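Premine Sign Listings – README

Product listings for made-to-order signs and display lighting, with corrected fields and notes. Maintained by Kumudini Akanda and Haruto Hirose. Last revised in July.

What is in it

The set holds 185 listings from the Grestier trade catalog. Each listing is one sign as a buyer would order it: a neon or LED sign, a lightbox, a projecting blade sign or a set of cut letters. The catalog text was written by several people over the years and it shows. Some listings run to a full page and some are one line and a price code.

We took the text as it stood, split it into fields and checked the fields against the shop drawings where a drawing existed. For 34 listings there was no drawing. Those are marked drawing = none and their sizes should be treated as the seller's word.

Files

listings.csv – one row per sign, UTF-8, comma separated, header row first
raw_text/ – the catalog text before splitting, one plain text file per listing, named by listing_id
changes.txt – every value we changed by hand, with the old value, the new value and initials
pictures/ – pictures supplied with the records, original size

Fields

listing_id – four digits, never reused
title – as printed in the catalog, including odd capitals
sign_type – neon, led_flex, lightbox, blade, letters
width_mm, height_mm, depth_mm – overall size including housing, not the lit area
weight_kg – blank if the catalog gave none
housing – acrylic, metal, open, unknown
face_text – the wording on the sign, typed as it appears
face_script – latin, han, kana, mixed, none
lead_m – length of the power lead in meters
plug – plug type as listed
fixings – hooks, chain, standoffs, wall plate, none supplied
lead_time_weeks – the seller's minimum, before shipping
returns – yes, no, faulty_only
drawing – yes or none
notes – free text

Sizes

All sizes are in millimeters. The older listings gave inches, and a few gave both and disagreed. Where they disagreed we used the drawing. If there was no drawing we kept the inches, converted them and said so in notes.

Depth caused the most trouble. Some writers measured the box and left out the wall brackets. Others measured from the wall to the front of the glass. We settled on wall to front face with the sign mounted, and Haruto went back through the blade signs on that basis. Hanging signs have no wall to measure from, so their depth is the housing only.

Weight is for the sign without packing. Do not use it to work out freight. Glass neon ships in a crate and the crate often weighs more than the sign.

Lead time

lead_time_weeks is the minimum stated by the seller. Stock signs have 0. A value of 2 or 3 is normal for LED flex. Custom work with no fixed lead time is blank, and blank does not mean zero. We have seen one import script fill the blanks with zeros, so please check yours.

Returns

Most made-to-order signs cannot be returned. The catalog says this in a number of ways and we reduced them to three values. Anything we could not read clearly went in as "no", with the original sentence copied into notes. The field is there for sorting and searching. It is not a statement of anyone's legal rights, and the seller's current terms apply to any order.

Face text

Type the face text exactly as it appears on the sign, in the script it is in. Keep line breaks as a vertical bar. Do not translate and do not add a reading of your own. If the sign itself carries a reading in Latin letters, that is part of the face text and goes in too, accents included.

Kanako Morikawa checked the han and kana rows. Her rule for mixed faces is to enter the largest wording first and then work down by size, leaving trademark symbols out.

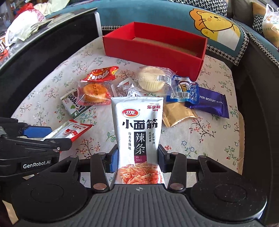 Mixed faces need more care than the other rows, and most of the corrections in changes.txt are in this group. A common mistake is to set face_script to han and drop the small Latin text, or to type the Latin text without its accents. The same rule works on any printed face. On the white snack packet, 辣条 is in white on a black panel with "là tiáo" in small letters directly below, and both would be entered, with the accents kept. The red "HAPPY PACK" at the upper right counts as well, so face_script would be mixed.

Known problems

Color names are not standardized and were left in the raw text. "Warm white" and "soft white" may or may not be the same tube.

Two sellers used the same title for different signs. Match on listing_id and never on title.

The plug field is poor for lightboxes. Many were sold for hard wiring and the catalog listed a plug anyway. Asuka Tsuchiya is working through these – until she is done, treat plug as unreliable wherever sign_type is lightbox.

Prices are not included. Grestier changes them too often for a fixed file to be of use.

Corrections

Send corrections to Jailson Vieira with the listing_id, the field, the value you think is right and where you got it. A photo of the rating label is enough for electrical fields. For sizes we need a drawing or a tape measure in the shot. Changes are merged on Monday and recorded in changes.txt.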